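Stetari Shared Workshop
Building a Two-Arm Cell at Home — Course Handout, Part 2

Scope. Part 1 covered printing and joint assembly. Part 2 covers mounting, cable routing and the first paired motion. Both arms should already pass the single-arm check in the Vurnby script.

Mounting. Fix both bases to the shared plate before the plate goes onto the rail. Tighten the plate screws in a cross pattern, then check that neither base rocks. Any play at the base is multiplied at the gripper, and with the arm extended a small error becomes a large one.

Cables. Leave a free loop at the elbow and a second one behind the wrist. Move each joint by hand through its full range with the power off. If a cable goes tight at any point, lengthen the loop; do not reroute it through the joint housing.
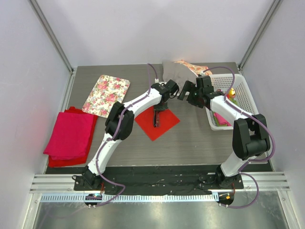 Paired motion starts at 17 percent speed. Bring the grippers toward each other above the work surface and stop short of contact. Note the joint values for both arms at that pose and save them as the meeting point. All later cloth exercises refer to it.

Keep-out distance. The Girkoreck controller accepts a minimum gap between grippers, in millimeters. Set it to 200 for the first run and reduce it only after the logged path repeats without a fault. The setting applies to the gripper bodies — the fingers are not included, so add their length by hand.

Log format. One line per control step, left arm first. The reference log on the Halilović share has 2,589 lines. Compare the column order with yours before plotting.

Bring to the next session: your saved meeting point, the log file, and a spare cable of each length.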